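October, evening

I walked home from the language centre today instead of taking the number 52 bus. It takes longer, but I wanted to practise my speaking in my head before the test. I have four weeks left and my vocabulary is still poor when I am nervous.

At the corner I passed the old Namell bakery, closed since the summer. I used to buy a roll there every morning and the lady always corrected my "please" – she said I put it in the wrong place. I miss her corrections more than the rolls. 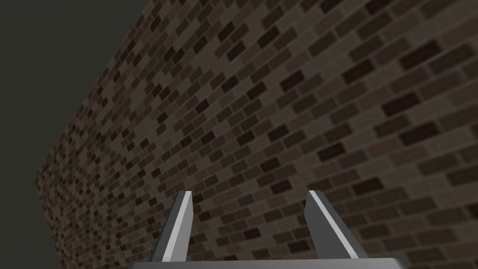

After dinner I telephoned my mother. She asked if I have made neighbours into friends yet, and I said it is slow. She told me the plum tree gave fruit again and that she has filled 7 jars. I could smell them while she was talking.

Then I wrote two pages for my homework, about my favourite place. I chose our kitchen in Zamora, with the green curtains and the radio. I needed the dictionary for "windowsill" and for "kettle", although I use a kettle every day here.

Tomorrow I must pay the phone bill and ask at the library about the conversation group.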